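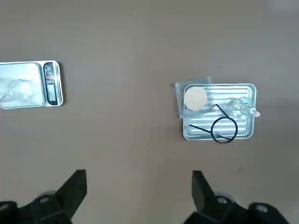
Weighing your own rubbish is the whole idea, says the woman who started the packaging club at Trondovside. Every member gets a sheet, a pen and a turn at the table. She began it in October, in her own kitchen, after a row over whose bin was fullest. Onto the digital scale goes the soft stuff, all scrunched up, because film laid flat just slides off the sides. "Bags, wrappers, the lot. You squash it and you write the number down quick before it opens out again." The shallow metal trays with the ridged bottoms get a line of their own on the sheet. She is fond of those. "A tray is easy. Rinse it, done. I could talk about trays all night, my sister says I do."

Film is where the arguments start. Too light to feel like anything, she says, and that is why people shrug at it. Her own first month came to 568 grams of film and bags. She'd guessed half that. The household next door — five of them, two in nappies — managed 1522 and went a bit quiet.

"I didn't say a word. I made tea."

So what happens to it all afterwards? Some goes back to the big shop at Perkus, which has a bin for soft plastic by the doors. Trays go in with the tins. Bottles are a sore point. 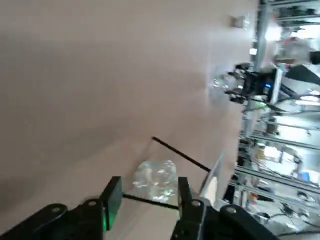
"People want to crush them and people want to not crush them," she says. Her rule: crush, then cap back on, then in the sack. The man who runs the yard at Kleinschmidt told her he'd take them either way, which annoyed her, she had already printed the leaflet. Eight copies of it are still in a drawer. She has no plans to reprint.

Does anyone cheat? A laugh. Oh yes. One member was leaving his pizza film at work. Another weighed everything with the scale set to ounces for three weeks and thought she was a saint. Neither has been thrown out. "It's a club, its not the tax office."

Numbers have come down since. Not by loads. The whole group's best month so far is 1007 grams of film, and that was a month when two families were away, so she doesn't brag. What changed, she thinks, is the shopping — loose carrots, a bigger block of cheese less often, bread from the market in a bag you bring yourself. She hasn't cracked crisps. Nor has anybody she knows.

There is talk of joining up with a scheme called Fleneo, which lends out scales and does the adding up for you. She is in two minds. Likes the sound of the scales, not so keen on the adding up. "Half the fun is somebody getting it wrong and us all going back through the sheet."

Next meeting is at hers again. Bring a bag of what you've got, clean if poss, and somthing to sit on.

16 Apr 2025
By the Home & Street desk

Filed under: Waste less, Local people

Recent
Who moved the bottle bank?
Jam jars: which lids fit what
A short walk round the Perkus allotments
Mending morning, what to bring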